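The advert said laundry and assembly, days, no weekends, and I'd have taken it if it had said anything else. The hotel in Damcombe had let me go at the end of the season and my rent was due.

Clumeck had the upper floor of a building behind the bus depot. Downstairs they made conservatory blinds. A woman with a lanyard met me at the door and showed me a long room with a kitchen at one end, a pretend shop in the middle with shelves of tins, and a workbench at the other. There were arms at all three. She said my job was to do each chore the way I would normally do it, while the machine's sensors followed, and then to mark the machine when it had its turn.

"Mark it how?" I said.

"Done or not done."

"What if it's half done?"

"Then it isn't done."

I started with towels. I had folded towels for eight years at the hotel and could do it while talking, or while asleep. In halves, in halves again, then in three, with the raw edge inside. The arm at the kitchen end had two grippers and took four minutes over a hand towel. It held the thing up by a corner, turned it, put it down, and held it up again. By the time it had found a second corner I had done the rest of the basket.

The result was a folded towel. The edge was outside and one side hung lower than the other. At the hotel I'd have been sent back to do it again. I wrote done.

The woman with the lanyard looked at my sheet at lunch. "Would you put that in a guest's room?"

"No."

"Then why is it done?"

I changed it. After that I marked the machines as the housekeeper used to mark me, and the numbers went down for a week. I thought I might get the sack for it, but all that happened was that a young man from Brurnley came to ask what I meant by a raw edge. Brurnley was the firm that wrote the part that did the deciding. He took a towel away with him on the train.

By August I had opinions about all of it. Tins were easy. The shop arm could fill a shelf with tins and keep the labels to the front, and it was neater than any lad I ever saw do it. Bags of rice were bad. Crisps were hopeless, as it either dropped them or burst them. It could load plates into the dishwasher but it put bowls the right way up, so they filled. It could wipe a table if the table had nothing on it. Leave a cup there and it would wipe up to the cup and stop, and stand with the cloth hanging.

My mother asked me on the phone whether they would have one in her flat before she died.

"Doing what?" I said.

"The bed. I can't get the far corners any more."

I told her they hadn't started on beds. She said well, they might hurry up, and went on to the neighbours.

The workbench was where I was weakest. I'd never put anything together except shelves. They had a practice piece up there, a small wooden affair with sides that dropped into a base, and I had to build it while the sensors watched. I was slow at it. I used to hold one side with my little finger while I got the next one in, and the young man from Brurnley said that was very interesting and made me do it two hundred times. I had a plaster on that finger until the clocks changed.

The arm on the bench was called Lemma. The others had letters. I don't know why that one got a name, but it meant people said good morning to it, and I did too after a while.

Lemma could pick up every part and could carry it to the right place. What it couldn't do was the last bit. It would bring the piece over the slot and push, and if the piece was a hair out it pushed harder, and something went across the bench. I would hear the knock from the kitchen end and know without turning round. I wrote not done, not done, not done, all the way down the sheet.

In the autumn they stopped the bench. Lemma was switched off and had a dust sheet over it. The woman with the lanyard said it was quicker to let it practise in the computer, where it could go through the night and break nothing, and they moved me to a desk with a screen two mornings a week to mark that as well. 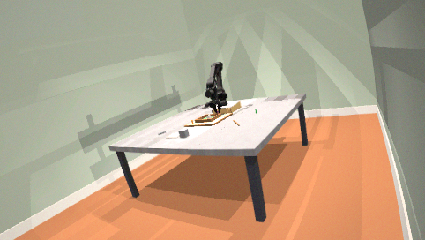
I never got used to that room. Whoever made it had given it green walls, an orange floor and white skirting boards, as if somebody might be thinking of moving in, and then there was nothing in it except the table and the arm. The light came down the wall in wedges from no window I could find. But the work was the work I knew. The gripper had its fingers down in the wooden piece on the board, and the bits that weren't on the board were scattered about, the dark cube off on one side, the brown stick on the other, and the little green thing further over by itself. I used to want to reach in and tidy them up. At the hotel you'd clear your surface before you began, and I put that in the comments box more than once. It made no difference to Lemma, which went round them.

The tries were numbered. I would be given a batch with my tea and go through them, pressing one key for done and another for not. The first ones were no better than the bench had been. Then one morning I pressed not done out of habit and had to go back, as the side was in. It was number 1448. The arm had come down over the slot, stopped, shifted very slightly, and leaned, and the side had dropped. I played it again and watched the shift. I knew what it was. It was what I did when I'd got my finger against the edge and could feel which way to go.

I told the woman with the lanyard and she was pleased, and then she said not to get too excited, as the computer's wood was all the same wood.

They took the dust sheet off at two in the afternoon. The young man came over from Brurnley and stood with his coat on. Lemma picked up the first side and brought it across and stopped, and shifted, and pushed, and the piece went on the floor. He picked it up and looked at it for some time. He said the edge had swollen a bit. It had rained all that week and the window by the bench didn't shut.

"What would you do?" he asked me.

"Get another one," I said. "Or give it a rub."

He wrote that down.

Lemma had another go with a different side and it went in. The one after that went in as well, and the third stuck halfway and stayed there, leaning. The arm lifted off and went back to where it rested. On the computer that would have been the end of it and the next try would have come up, with everything back where it started. On the bench the side just stuck out.

They all looked at me, so I got my sheet.

I wrote not done. Then I pushed the side down with my thumb, took the whole thing to bits and laid the parts out again for the next go, and went to see to the towels. The kitchen arm had got hold of a pillowcase somebody had left in with them. It had found two corners and was looking for the others.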